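Moncrieff | Jendus Colander, 2 Handles, Green.

Home > Kitchen > Draining & Straining > Jendus Colander.

Jendus Colander, 2 Handles, Green

In stock. Usually leaves us within 2 working days.

A colander is a bowl that has failed at its one job, and most of us own a bad one. It came with the flat, or out of a set bought for the saucepans, and it has three little feet, one of which is bent. The Jendus is what we suggest you replace it with. It won't change your life, but your penne will stay out of the plughole.

What it does: Drains pasta, rinses lentils (the bigger sort, see below), washes salad and holds a bag's worth of new potatoes while you look for the butter. Also suitable for grapes, and for standing under a leaking tap until somebody rings a plumber, though it isn't much help there.

What it's made of: Plastic, all one piece. No screws, no rivets, and no wire mesh to come away from the rim and stab you in the thumb.

Handles: Flat tabs, one on each side, wide enough for an oven glove. We tried the Forkusik colander last year, which has a single long handle and the balance of a drunk on a kerb, and we stopped selling it in April.

Holes: In rows, all over the bowl. Rice will mostly stay put if you pour gently. Red lentils and quinoa will leave without saying goodbye, so buy a sieve for those. We sell the Dernow fine sieve, and it's very good, and it's a nuisance to wash.

Colour: Pale green. Jendus calls it Mint, and for once the name on the label would get past a jury. There was a beige one too, which sold 4 in a year, 2 of them to the same customer. Beige has been discontinued.
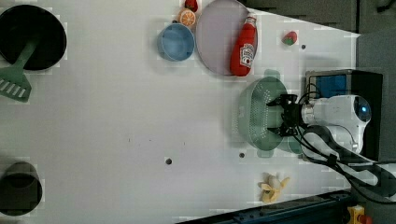
Care and cleaning

Top rack of the dishwasher, or hot water and a brush. Do it straight after draining. Starch left overnight sets like grout, and you will be there with a cocktail stick, going hole by hole and thinking about your choices. Turmeric will stain it. Tomato might. Don't put it over a pan on the hob as a steamer: it's plastic, and we have had the emails.

Details

Stock code: 2000-97
Handles: 2
Dishwasher safe: yes, top rack
Microwave safe: no, and what were you hoping to drain in there
Guarantee: 2 years against splitting

Delivery and returns

Standard delivery takes 2 to 4 working days. The colander goes out in a box that is rather too big for it, as that's the size the box people make. Returns are free if it arrives cracked. If you've simply gone off it, you pay the postage and we'll refund the rest, provided it hasn't met any spaghetti.

Customer comments

"Does what it says. Bought one for my mother, who says she preferred her old one with the bent foot." Four stars.

"Smaller than I expected. I had not read the measurements." Two stars.

"Handles stay cool enough to hold. Green is nicer than I thought it would be." Five stars.

You may also like: Dernow Fine Sieve. Jendus Salad Bowl. Moncrieff Own-Brand Washing-Up Brush, pack of 4.

Page last updated 2018-02-16. Prices include VAT.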